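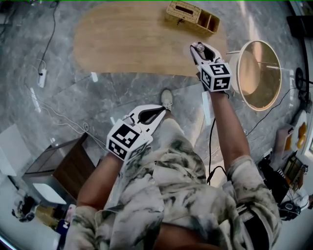 Call for Participants: Sprint and Deceleration Training Study

The Botthorpe Center for Athletic Performance is seeking adult field sport athletes for a supervised training study. The study compares two methods of teaching athletes to slow down and change direction at speed. Enrollment opens in May and will close when all 32 places have been filled.

Who may apply

Applicants must be between 20 and 35 years of age and must currently play soccer, rugby, lacrosse, field hockey or ultimate at club level or above. A minimum of one full season of organized play is required. Prior experience in the weight room is welcome but is not a condition of entry.

Applicants may not take part if they have had knee, ankle or hamstring surgery in the past 12 months, are under medical advice to limit running, or are enrolled in another exercise study. Athletes returning from a minor strain may apply with written clearance from a physician or athletic trainer.

What participation involves

The program lasts seven weeks. Participants will be assigned at random to one of two groups and may not change groups after assignment. Both groups train twice a week, and each session takes 75 minutes including warm-up. Morning sessions begin at 7 a.m. and evening sessions at 6:30 p.m. Participants choose one time slot and keep it for the length of the study.

Testing takes place in the first and final weeks. It consists of a 20-meter sprint, a timed stop from full speed, a pivot test on both legs, and a countermovement jump. Participants are asked to avoid hard lower-body training for 48 hours before each test day. Regular team practice may continue throughout - a short weekly training log will be collected.

Sessions are led by Armindo Cordeiro, Head of Speed Development, and Tiago Garcia, Assistant Coach. Davina Urquhart is responsible for testing and data.

Payment and benefits

Participants who complete both test weeks and attend at least 12 of the 14 training sessions will receive $500. Those who withdraw early will be paid for the test days they have completed. Each participant will also receive a written report of individual results. Parking is free in the Ní Chonaill Hall lot. Travel costs are not covered.

Risks and privacy

Sprinting and hard stops carry a risk of muscle soreness and, less often, of strain or sprain. A certified athletic trainer will be present at every session. Participation is voluntary, and any person may withdraw at any time without giving a reason. Results are stored under a code number and will not be shared with clubs or coaches.

How to apply

Application forms are available at the front desk of Ní Chonaill Hall or by request from the study office. Completed forms should be marked for the attention of Davina Urquhart. Eligible applicants will be invited to a 30-minute screening visit - please bring photo identification and running shoes.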